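August, workbench notes, grout and stone cleaning

Started 8:20. Gunther is away until the afternoon, so I write more than usual, he will want to read what was done on the test panels.

The question is still the same one: why does the light joint between dark tiles become yellow after the sealer, and the joint between pale tiles not, or less. Last week I believed it was only the eye. A yellow line beside a dark square looks more yellow. But I laid a strip of gray card with a slot over both joints, so that only the joint is visible, and the difference stays. So it is in the material.

Panels on the bench now:

- Panel A, dark stone tile, joint mixed with tap water, sealer Jostari, one coat
- Panel B, same tile, same joint, no sealer
- Panel C, pale ceramic tile, sealer Jostari, one coat
- Panel D, dark stone tile, sealer from Sastus, one coat

All four were mixed from the same bag. Curing 14 days for A, B and C. Panel D is younger, I made it after the Sastus sample came, and I should not compare it with the others yet. I did compare it anyway and it looks good, but this means nothing.

At 9:45 I cut a small piece from the joint in A and one from the joint in B. In A the yellow goes down from the surface perhaps one third of the depth, with a border that is not sharp. In B there is no color inside, also not at the side which touches the tile. This speaks against my first idea, that something comes out of the stone by itself. It can still be that the sealer pulls something out of the stone and carries it into the joint. Uwe Petersen had this opinion already in spring and I was a bit too quick to say no. Sorry, Uwe.

To test it I put offcuts of the dark stone in a closed jar with sealer, and a second jar with sealer only. The jars are on the shelf over the balance, labeled J1 and J2. Please do not shake them. I will look at them after 20 hours and again when I have time.

For the wall in the Illik job we have the same situation, light joints between dark and pale squares, and stone directly against it. If the sealer moves color, then the basin is the bigger risk, not the wall.
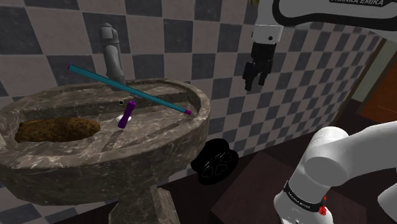

*Illik, basin and checkered wall. Look at how light the joints are next to the dark squares.*

What I want to propose to the client: seal the wall and the basin with two different products and mask the contact line between them with paper tape. The pale veins in the basin worry me. A vein is often softer than the rest and takes more liquid. On an old marble sample from the drawer I put one drop of water on the vein and one beside it. The drop on the vein was gone after 37 seconds. The other one stood for 118 seconds. One sample is not many, but the direction is clear enough for me to be careful.

The cleaning before sealing must also be decided. No acid near the marble, this is certain. Þrastardóttir sent their neutral cleaner and the data sheet says it can stay on the stone without rinsing. I do not like this sentence. I would rinse two times with clean water and let it dry overnight with the door open.

13:10. Gunther Bauerfeind is back. He looked at the cut pieces with the lens and thinks the border in A follows the sand grains. I see it too, now that he said it. He asks if the joint was pressed hard enough, because a loose joint drinks more. It is a fair question, I did A in the morning and C after lunch, and I did not write down which float I used. From now on: float, pressure (light or firm) and start time on the back of each panel.

To do:

- make A and C again, same float, same hour
- new dark panel with distilled water in the mix
- ask Sastus if their sealer contains a wax, the sheet does not say
- order paper tape, the wide one
- return the lens to Uwe

J1 at 16:30: liquid clear, maybe a very small tint at the bottom when I hold white paper behind it. J2 clear. Too early to say more.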